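**Sorting hair stuff and bracelets – one box or two?**

**lerker_lane** wrote:

Okay so I finally dumped out the drawer. You know the one. Every scrunchie, headband and bracelet I own has been living in there together since we moved to the Alten Street apartment, and last week I pulled out a hair tie and a necklace came with it, plus a receipt.

My plan is to use the lid of an old box as a tray for the hair things and find something separate for the beads. I've been doing it on the bed, which is great for space and terrible for small stuff. I already had to shake out the blanket once looking for an earring back.
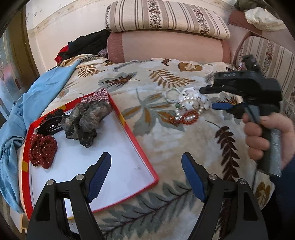
*Hair things going in the lid, bracelets and pearls still on the blanket*

The white flowery scrunchie is still over with the jewelry and I go back and forth on it. It's kind of dressy and I only ever wear it with the pearls, so part of me wants them stored together. Is that dumb? Also open to ideas for the plastic headband, it takes up so much room for one thing.

---

**makori80** wrote:

Not dumb at all! I keep things by outfit and it saves me so much time in the morning. My wedding-guest stuff is all in one pouch – clip, earrings, bracelet, done.

Love that blanket by the way, all those ferns. Is it fleece? I want one for the couch.

---

**drawer_dragon** wrote:

Going to disagree with makori80. Pearls should not share a space with anything. They scratch easier than people think, and fabric is fine but then a clip sneaks in there and you're sorry. Soft pouch, by themselves, laid flat. Scrunchies go with scrunchies.

And a lid is a bad tray, the sides are too low. You open the drawer fast and it all slides over the edge into the back.

---

**lerker_lane** wrote:

@makori80 yes, fleece! It was a gift so I can't tell you where it's from, sorry.

@drawer_dragon they're not fancy pearls, I promise. But fair point about the sides. The lid fits my drawer with maybe a finger of room left over, so I was hoping it would stay put.

---

**sosonsaver** wrote:

I used a shoebox lid for two years and it was fine. Put a little square of shelf liner under it and it won't budge. People spend so much on those acrylic organizers and then the compartments are all the wrong size for a scrunchie anyway.

For the headband, stand it on its ends around the inside of the drawer, or hook it over a paper towel tube and thread the scrunchies on the same tube. Mine holds a whole winter's worth.

---

**drawer_dragon** wrote:

Shelf liner helps, I'll give you that. Still wouldn't do it with beads. I had a stretchy bracelet snap in a drawer back in May and I'm STILL finding them.

---

**makori80** wrote:

Egg carton for the bracelets? One per cup. Ugly but it works, and you can paint it.

---

**lerker_lane** wrote:

Ooh, I do have an egg carton. Okay, lid with liner for the hair stuff, carton for the beads, and I'm trying the paper towel tube tonight. The flowery one is going with the pearls and drawer_dragon can be mad at me – I'll put them in a pouch at least.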